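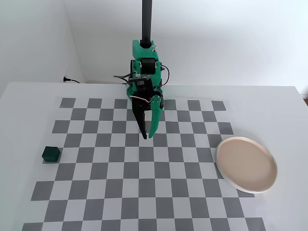 Prutetti at the mat, cube on the left and plate on the right.

Moving a Cube: Notes for the Robotics Club Talk
Jintana Tanasarn with Kittipong Thammasiri
Beyene Hall, Sep 21, 2024

Slide 1. Hello

Leave the first slide up while people find seats. Say hi, say who we are. Kittipong waves from the laptop table.

Start with the ask, because it's a fun one: pick up the little green cube, put it on the plate. A toddler does this before breakfast. It took our club from June until now to get an arm to do it well enough that we'd stand up in front of you, and I loved nearly every evening of it (nearly!).

Ask for hands: who has ever dropped something they were sure they had hold of? Good. Keep that feeling, we'll need it on slide 4.

Slide 2. The arm

We call it Prutetti. Green parts with small holes in them, black servo motors, and a gripper with one jaw that stays put and one that swings. The fixed jaw is the long black one. The green one does the moving, so when people say "the gripper closed," what really happened is that green came over to meet black.

This matters more than it sounds! If you line up the middle of the open gripper with the middle of the cube and then close, the cube gets shoved sideways before it gets held. We spent our whole first week thinking the arm was crooked. It wasn't, we were aiming wrong. You want the black jaw to come down right beside the cube, and then let green do its job.

(Show this with my hand. Thumb moves, fingers stay still. Do it slowly, people in the back need to see it.)

Slide 3. The mat

Someone always asks about the checkerboard. It's the best thing on the table. When you want to say "the cube started there," you can point to a square, and the next person can put it back on the same square after you've gone home. Before the mat we had notes like "cube a bit left." A bit left of what? Kittipong wrote that one, he has given me permission to read it out.

One thing for anyone setting up their own: smooth the mat flat every time you sit down. A raised corner is enough to tip a cube, and then you're blaming the code for something you could fix with the side of your hand.

Slide 4. Teaching it

How it learns, in plain words. A person drives the arm through the job, start to finish, and we record it. Then we do it again with the cube on a different square. Then again. We set ourselves a goal of 200 good recordings, and each one had to start with the cube on the mat and end with the cube on the plate, gripper open and clear.

The driving is a skill. You get better at it, and you can hear it in the room when somebody does, because the motors stop whining and the whole motion goes quiet and smooth. New drivers tend to stop over the cube and wiggle. The trouble is that the arm learns the wiggle too! It will copy your nerves perfectly. We threw out a lot of my early recordings for exactly this, and I'd like to say I took it well.

(If the room is with us, tell the short version of the Cosport practice run: lovely pickup, perfect carry, then the arm set the cube down on the rim of the plate and it rolled off and under the radiator. Huge cheer anyway.)

So, what we look for when we go back over a recording. The approach comes first. Are the jaws open wide enough, well before they get down to the cube?

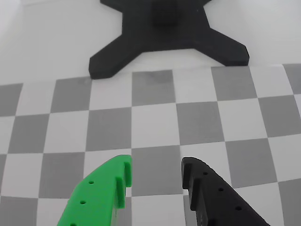

If the jaws open late, the arm is trying to do two jobs in the same moment, and one of them will go badly. We got a big jump in clean pickups just from asking every driver to open up early and leave it open on the way down. No new code at all. Kittipong had been getting ready to rewrite the training script that weekend and got to go swimming.

Next we check the lift. Straight up first, then across. Dragging the cube over the mat works sometimes, and sometimes it catches, and you can't tell ahead of time which one you'll get.

Last, the letting go. Lower it until the cube is resting on the plate, then open. People want to drop it from just above because it looks neat. Please don't, think of the radiator.

Slide 5. How well does it work?

Hand over to Kittipong for the numbers.

Kittipong: With the cube on squares the arm has seen in training, we got to 90 percent on our last full test. Say clearly that this is our own test, on our own table, with the lights the way we like them. Move the cube out toward the far corners and it gets worse fast. Move the plate to the other side and it reaches for where the plate used to be, very confidently, and it's a little bit heartbreaking to watch.

That second failure is my favorite result of the whole project. It tells us what the arm picked up from us, and we'd never once moved the plate while recording. Of course it thought the plate lived there!

Slide 6. What's next

Back to Jintana. The plan for this term:
Record with the plate in new places.
Try 2 cubes on the mat and ask for one of them.
Get 3 new drivers trained, so the recordings don't all move the way Kittipong and I move.

That last item is the reason to come and see us afterward. You don't need to know any programming. If you can be patient with a small object, we want you, and we'll have you driving on your first evening. The sign-up sheet is by the door, and the Eltex lab is open to club members after classes.

Questions

Likely ones: what it cost (Kittipong has the parts list), whether the parts break (the jaws take the most knocks, so keep spares), and whether it could play chess on the mat. We get the chess question every single time. Answer: we'd love to, somebody please join and make it happen.

If there's time left, let the person who asks the best question pick the starting square for the live run. Check that the plate is where it should be before starting the arm.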